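Thursday, bench 2, pushing rig (Kim)

Protective stop at 7:40 this morning, push 1,911 of the overnight run. Khải found it when he came in. Arm halted with the rod pressed down on the board, log showing 109 N on the vertical axis. The limit in the Skilotow config is set well under that, so we had two things to explain: why the rod was that low, and why the stop came so late.

Nobody was at the bench at the time. Gate closed, interlock fine. Khải did not clear the stop right away, which was the right call, and copied the log off the controller before touching anything. Joint positions are saved next to it.

Freed the arm by hand-guiding it up in small steps with Khải on the e-stop. Do not use "return to home" from a pressed-down pose. The first leg of that move is sideways and it would have dragged the tip across the wood under load.

Why it was low

First guess was the board. If one corner had lifted, the plane fit would be off. Checked with the dial gauge at the corners and in the middle and it was flat and seated. Front bolts tight.

Second guess was the rod slipping in the clamp. Put a paint-marker line across the rod and the collar, ran the short exercise program, no shift. Elfriede wants the clamp screws put on the torque list anyway. Fine by me, but I don't think it was the clamp.

What it was: the tool length. On Tuesday's shift the rod was swapped for the longer Brivlow one, and the new length was entered on the pendant. Skilotow reads it from the pendant at startup and then keeps its own copy. The software was not restarted after the swap. So the pendant had the right number and the planner had the old one, and the planner is the one that matters. The difference is 2 mm. Our clearance over the board during a push is a bit more than that, so most pushes looked normal. Pushes near the far edge run lower because of a small tilt error in the plane fit that we have known about since spring and never fixed. Put the two together and the tip touches.

Went back through the force log. There is light contact in a good number of pushes before the last one, always in the far part of the workspace. It was there to be seen the whole night. The data from those pushes is no good for friction work, since part of the force is the board. I have marked the full run as suspect in the Grusura index until someone goes through it.

Why it stopped late

Force check runs at 100 Hz in our loop, which should have been plenty. But the value it checks is the filtered one, and the filter was widened in March to get rid of false stops when a block tips over. With the wide filter, a short hard contact is mostly over by the time the check sees it. The stop this morning did not come from our check at all. It came from the arm's own protection.

That is the part I don't like. The stale tool length is a plain mistake and easy to fix. The filter change meant our limit had been doing very little for months, and we had all been treating it as working.

Done today

Restarted Skilotow, confirmed the planner and the pendant show the same tool length.
Added a compare at program start. If they differ, it refuses to run and prints both values.
Force check now uses the raw signal, with the old limit. Filtered signal is kept for logging only.
Zeroed the force sensor with the rod hanging free.
Slow touch-off on bare wood, speed turned down, hand on the button. Stopped on our own limit this time. Repeated it in the far part of the board, same result.

Not done

Plane fit. Elfriede will redo it with more touch points along the far edge.
False stops from tipping blocks will be back now that the filter is out of the check. Khải suggests ignoring sideways spikes and only looking at vertical. I would like to see that tested before it goes in.
No written procedure for tool changes. There should be one page, taped inside the gate, and restart has to be on it.
Nobody has looked at whether 109 N does anything to the wrist bearing. Sent the log to the arm vendor and asked.

After lunch we set the blocks out again and moved the arm through the workspace at low speed with pushes disabled, only watching height. 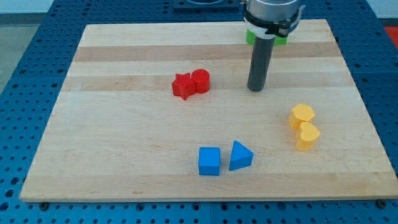 Clearance readings from that pass are in the shared folder under today's run. No overnight runs until the plane fit is redone. Daytime pushes are OK with someone standing at the bench, reduced speed, and please write the tool length at the top of the page before you start.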